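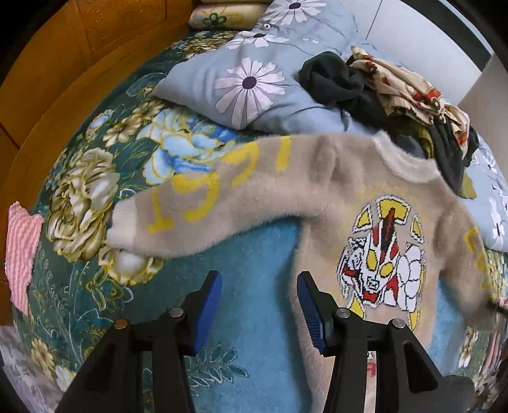
Home | Laundry | Bedrooms | Storage | Checklists | Contact

Knitwear and Bedroom Check - comments from the November round
By Rekha Pathak, Troltwood guest house
November

Work through the list in each bedroom before anything is folded or boxed. Write OK, FIX or ASK next to each line and initial the sheet.

1. Sweater laid out flat on the bed, sleeves away from the body.
OK. Plenty of space on the double. On a single bed, do one sleeve at a time.

2. Collar and cuffs checked for stretching and loose ends.
OK on the beige-brown one. Cream shows every mark, so look at the collar and cuffs by the window.

3. Knitted graphics checked front and back.
ASK. The masked head on the chest has a lot of color changes. Turn it inside out and look for long floats that could catch a finger or a ring. Do not trim them. Océane will tie them in.

4. Lettering on sleeves checked for lifting or pulled stitches.
OK.

5. Pins, tags and safety pins removed.
FIX. Room 12 had a dry cleaner's pin left in a hem, not on this sweater. Run a flat hand over both sides before folding.

6. Bedspread free of snags, hem not touching the floor heater.
OK on the floral one. Room 13 hem is too close - move the bed out from the wall.

7. Heater rating plate readable, cord not under the rug.
OK. The Grornine heater in room 13 is 2000 watts and goes straight into the wall socket, no extension cord.

8. Storage box dry, lid closes, no mothballs.
FIX. Two Britcombe boxes have split lids. Cedar blocks only. Mothballs stay out of the bedrooms.

9. Boxes stacked no higher than the shelf rail.
OK.

Comment from Océane Lapointe: Fuzzy knits should go in a box on their own. Lint from the Tremblay blankets got into everything last winter and took me an evening to pick off.

Open items: 5, 6 and 8. Item 3 stays at ASK until Océane has looked at it.

115 views | 12 comments | Share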